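Section 4: Registering displaced households at a reception site

4.1 Purpose of this section

This section sets out how registration teams open a reception site, record newly arrived households and issue household tokens under the Westumano registration system. It applies to the permanent sites at Sestanmont and Mohmand and to any temporary site opened during a large movement of people across the district line. It does not cover decisions on refugee status, which are made by the competent authority and are described in Section 9.

Registration records who has arrived and what they need. It confers no legal status and takes none away. Staff must say so plainly to every household before the interview begins.

4.2 Before the site opens

1. Confirm with the site manager that the waiting area has shade, drinking water and separate latrines. Do not begin registration until all three are in place.

2. Collect the sealed token pack from the store. Each pack holds 200 tokens in number order. Check the first and last numbers against the packing slip and sign for them.

3. Start the registration tablet and sign in with your own staff code. Staff codes must not be shared, even for a short break.

4. Set the site code. Sestanmont uses 342 and Mohmand uses 189. A temporary site uses the code given in its opening notice.

5. Check that the tablet shows the correct time. Records entered with the wrong time cannot be matched to convoy lists and will be returned to the site for correction.

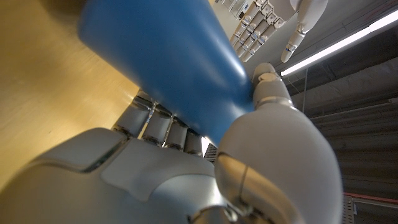
6. Place interview desks far enough apart that one household cannot overhear another. Where space is short, open fewer desks.

Caution: Armed personnel, of whatever force, may not stand within sight of the interview desks. If armed personnel enter the area, stop all interviews, close the open records and inform the site manager.

4.3 Conducting the interview

1. Greet the household and give your role. Ask which language they prefer. If no interpreter is available in that language, offer a later appointment and note it on the daily sheet.

2. Read the privacy statement aloud in full. Ask whether there are any questions. Record consent by selecting "Agreed" or "Declined".

3. If consent is declined, select "Minimum record". This keeps only the size of the household and any urgent needs. A household with a minimum record receives the same food, shelter and medical referral as any other.

4. Ask the household to name its members. Accept the household as it describes itself. Relatives, neighbours and others who travelled together may be recorded as one household if all the adults wish it.

5. Enter the last place of usual residence. Use the place list first. If the place does not appear, select "Other" and type the name as the speaker gives it. Do not substitute the official name where the two differ – place names in the border areas are often disputed, and the choice of name may be taken as taking sides.
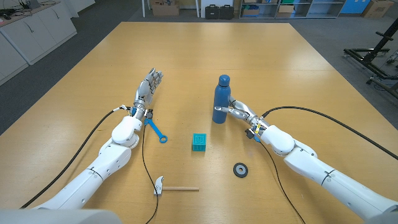 Dates of departure are frequently uncertain. Where a household cannot give a date, record the nearest known event, such as a market day, a harvest or the closing of a road. The system will hold this as free text until a protection officer reviews it.

6. Ask about separated family members. Enter each person on a separate line and select "Tracing requested" only if the household asks for tracing. Some families have good reason not to want a relative's whereabouts pursued.

7. Read the record back. Correct any errors, then select "Save".

Note: Interviewers must not ask for accounts of violence. If a person begins to give one, listen, do not take notes, and offer a private referral to the protection desk.

4.4 Children without an adult

1. Do not place the child in the general queue.

2. Call the child protection officer and remain with the child until the officer arrives.

3. Open a priority record. The field "Accompanying adult" must be left blank, even where an unrelated adult has offered to act.

4. Do not issue a token. The officer will do this once a care arrangement has been agreed.

4.5 Issuing tokens

1. Take the next token in number order and enter its number in the record.

2. Hand the token to an adult member of the household. In households with more than one adult, ask them to decide who will hold it.

3. Explain that the token is free of charge and that anyone who demands payment for it should be reported at the complaints desk.

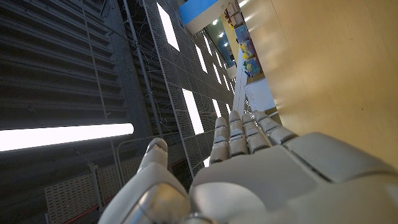 Figure 4.2: Right hand or left, fingers raised, as seen from the back.4. If a token is lost, cancel its number before issuing another. Cancelled numbers are never reused.

4.6 Closing the site for the day

1. Stop admitting new households at 16:30. Give those still waiting a numbered slip for the next morning.

2. Count the unused tokens and enter the total on the daily sheet. Report any difference to the site manager before leaving.

3. Send the day's records to the Giltard server. If there is no connection, leave the records on the tablet and lock it in the site safe. Records must not be copied to personal telephones or memory sticks.

Note: A tablet can hold up to 3,755 household records. When the storage warning appears, transfer to a second tablet and continue on that one until the first has been cleared.

Requests from any military, police or local authority to see individual records must be passed to the data protection officer in writing. Site staff have no power to grant them. The form for such requests is at Annex C.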